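Joren Countertop Dehydrator, reviewed by Celeste Fuentealba

I bought the Joren in November to replace a Pedulero that had lost its fan. It has dried two full loads of persimmons and one of apples since then.

The lowest setting is 70 degrees and it holds steady. Thin slices dried evenly, though the bottom tray ran behind – I swapped it with the top one halfway through.
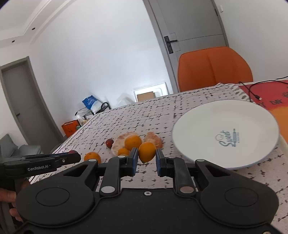 Small orange fruit over the table.

Cleanup is slow. The mesh traps sugar and needs a soak. The fan is quieter than the Pedulero's, and the door closes firmly. The timer beeps until you press stop, even at night.

Posted 16 December 2020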